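The Case for Lending Toys as We Lend Books

A position essay from the Messtead Early Years Forum

Public libraries in this region have lent books to small children for generations, and few residents would now question the expense. The lending of toys has never enjoyed the same standing. It is treated as a kindness, to be offered when a room happens to be free and withdrawn when the budget is tight. The Forum believes that this is a mistake, and that the larger items of play in particular belong among the things a town holds in common.

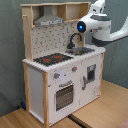
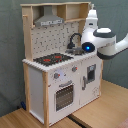
Play kitchens with a sink, a faucet and a range hood.

What a household can hold

The argument for shared toys is usually made on grounds of cost. Cost matters, and we will come to it, but space deserves to be considered first. Much of the housing built in Messtead over the past two decades consists of apartments with one or two bedrooms. A family in such a home may be able to pay for a toy workbench, a puppet theater or a play kitchen and still have no sensible place to put it. The item stands in a hallway for a year, is outgrown, and is then given away or left at the curb.

A book takes up an inch of shelf. A toy of any size asks a family to give over part of a room, and for this reason the decision to own one is made far more often by families who have a room to spare. Lending changes the terms of that decision. A household that would never commit a corner of its living room for three years may gladly do so for six weeks.

Why the large toys matter

Toy lending, where it exists, has tended to favor the small and the easily stored. Puzzles, stacking rings and board games go out in cloth bags and come back in the same bags, and staff can check them at the desk in a minute or two. We have no complaint against puzzles. They are, however, the toys that most families can already buy and keep.

Pretend play of the domestic kind is different in character. A child who stands at a small counter and serves an invented soup is practicing speech, turn-taking and the order in which ordinary tasks are done. Two children at the same counter must settle who cooks and who eats, and they must settle it again when one of them tires of the arrangement. Teachers of young children have long made room for this sort of play in their classrooms. It is reasonable to ask why it should be available at home chiefly to children whose parents have floor space.

The experience of Evar

The neighboring town of Evar opened a toy collection in its branch library with 17 items, nearly all of them small. The collection now stands at 327, and the larger pieces have the longest waiting lists. The town spent about $2000 on its first group of large toys and has replaced very few of them. Loans in the most recent year reached 675.

These are modest figures, and we do not claim more for them than they can bear. Evar is a small place, its library has a ground-floor entrance and a loading door, and its staff were willing. Other towns will lack one or more of these advantages. The figures do suggest that the demand is real, and that families who borrow large items generally bring them back in usable condition.

Objections

Three objections are raised often enough to require an answer.

The first is cleanliness. Shared toys pass through many hands, and parents of infants are right to ask how they are cared for. Hard surfaces that can be wiped down present little difficulty. Soft items present more, and a lending collection may decide to leave them out altogether. Evar did so from the beginning. A written cleaning routine, posted where borrowers can read it, answers most of what remains.

The second is breakage and loss. Parts go missing, and a toy with missing parts disappoints the next child. We would urge towns to accept a certain amount of this as the ordinary cost of use, as they already do with torn picture books. Fines should be avoided. A parent who fears a charge for a lost wooden carrot will not borrow a second time, and the families most likely to be frightened off are those whom the service ought to reach.

The third objection is that toys lie outside the proper business of a library. We take this one seriously, for a public body that attempts everything will do little of it well. Libraries were founded to place within common reach what private means could not evenly supply. For a child of three, who cannot yet read, the materials of learning are in large part things to be handled.

There remains the matter of transport. A large toy cannot be carried home on a bus. The Aryee branch has proposed a delivery round one morning a month, shared with the service that takes books to homebound readers. The Rolono branch would prefer to keep its large items on site and open a play room in the afternoons. Either plan would be an improvement on present practice, and the Forum sees no reason why both should not be tried.

What we ask

We ask that the library budget to be considered in October include a separate line for toy lending, with a stated share reserved for large items. We ask that the line be held steady for at least two years, so that the branches may learn what their borrowers want before being called upon to defend the expense. We ask further that loan periods for large items be set at six weeks, renewable once where no other family is waiting.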